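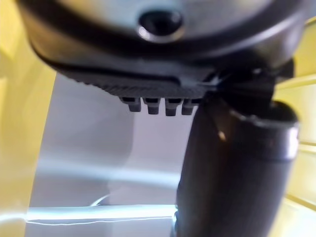 Why does our planner wait for a fresh wrist image before every close command? The arm pose and the camera stream run on separate clocks, and a close computed from an old image lands in the wrong place.

Some notes on how we fixed this in Flatlow over the last few weeks.

The old build took whatever image was newest in the buffer. Under load that image could be 200 ms behind the joint state. Fine at a crawl, bad on the final approach.

First attempt was a fixed offset. It held until the logger started writing to the same disk, then the delay moved and the offset was wrong again.

Now every image gets a capture stamp on arrival and we interpolate the joint log to that stamp. The log is a ring buffer, 4000 entries. If the stamp falls outside it, the planner holds position and asks again.

Abimbola Yusuf replayed 595 recorded approaches against both builds. The old one issued a close on a stale image in 162 of them. The new one held instead in all of those.

Cost is a short pause before contact. You can see it in the velocity plot — a flat spot just ahead of the close.

Still open: Badau uses a different driver that stamps on read, so none of this helps there yet. Patch is in review, target is June.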